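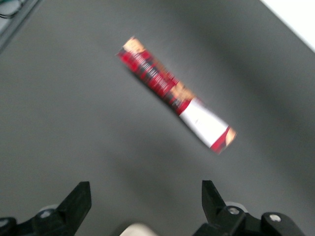
Does a small item with two different kinds of wrapper color get one label or two?

One label. The label goes by the item, and the colors are listed in the notes field in the order they run from one end to the other.

Uvik Small Packages
Data card, version 3

Uvik is a collection of pictures and notes on small packaged goods: bars, rolls, tubes, sachets and little boxes of the sort sold near a checkout. It was put together by Natália Ďurica and Corrado Messina. The current release has 1,491 entries and is dated August 4, 2018.

What each entry holds
Shape: bar, roll, tube, sachet, box or unsure
Main color, then any other colors
Ends: folded, twisted, crimped, capped or unsure
Print: readable, partly readable or not readable
Notes: free text, 400 characters at most

Labeling rules
Use "unsure" when the shape could fit more than one class. Do not guess the contents from the color of the wrapper. Brand names are entered only when the letters can be read in that picture. Gold, tan and orange are separate colors; if you can't choose, write both with a slash.

Changes since April
The old class "stick" was merged into "bar". Sylvie McIntyre rechecked the sachets and moved several to "box". The spelling of "gray" is now the same in all files.

Known gaps
Round tins and anything in clear film are thinly covered. Items lying at a slant have no length value yet.

Corrections go to Corrado, with the entry number in the subject line.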